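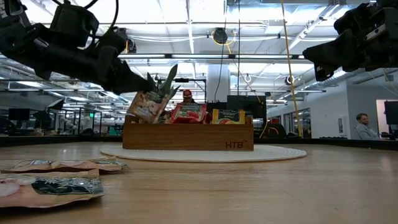 Tea Table at Binmont
@teatablebinmont · September 2019

Evening all. A longish thread on snack trays, prompted by a lovely message asking how I set out the savoury things on the tea table without the whole lot turning into a heap. Get yourself a cuppa, I do go on a bit.

First, the tray. I'm very fond of a plain rectangular wooden one for this job, in that light honey colour that goes with everything. Ours has HTB in dark letters on the front, down towards the right-hand corner, and I always turn it so the letters face whoever is coming to help themselves.

You want sides high enough to hold a bag up but low enough that you can still see what's on the front of it. I once used a deep fruit crate from the market and people had to peer in from above like they were looking down a well. Never again!

Under the tray goes a round placemat. I know, I know, a rectangle on a circle, my sister thinks it looks daft. But the white woven one is wide enough to show on both sides, and it makes the tray look as if somebody meant it to be there. It also saves the table from scratches when the tray gets dragged about, and it always gets dragged about.

Now the bags. Stand them up in a row and leave them in their own packets. I used to tip everything into bowls, and then I'd spend the whole of tea answering "ooh, what's this one?" when the packet would have told them perfectly well.

Colours next to each other matter more than you'd think. The tall one in tan and cream is at the left with its green leaves poking up over the rim (I love those leaves, it's like having a little pot plant on the table), then the red one in the middle, then the yellow and green. If you put two reds side by side they look like one big bag from the door, and the second one gets ignored all afternoon.

Tall bags lean. The one with the leaves is leaning to the left and I've decided to let it. If a lean really bothers you, fold a paper napkin and tuck it down beside the bag at the bottom. Please don't stuff a bag in tighter to keep it straight – you'll only end up with crumbs at the end of it.

The shorter bag wants to be somewhere it isn't hidden. Our yellow and green one sits a bit lower than its neighbours, so it has an end place where there's nothing in front of it. A folded tea towel underneath would bring it up if you're fussy. Some weeks I am and some weeks I'm not.

Flat pouches are a different animal and I've never got them to stand nicely in a tray. Lay them on the table, towards the front, where they're easy to pick up. I have tried pegs. I have tried a toast rack! The toast rack was quite good, to be fair, until we needed it for toast.

For anyone asking where to buy a similar tray, I'm sorry, I don't know about that one. I did see a nice plain tray at Gekura on the Toledo Road side, next to the baking tins, and there was a darker one in Nurelska but the handles were too thin for my liking. Take a bag of something with you and try it for size. They won't mind.

Cleaning: damp cloth, then a dry one straight after, and don't leave wood sitting in the sink. Turn it upside down over the bin first, because salt gets into the corners. The placemat just gets a good shake out of the back door.

I've got 7 draft posts saved up on biscuits, which are a whole other business, so I'll put those up when I've had my supper. If you've a better trick than the napkin for a leaning bag, do tell me in the replies.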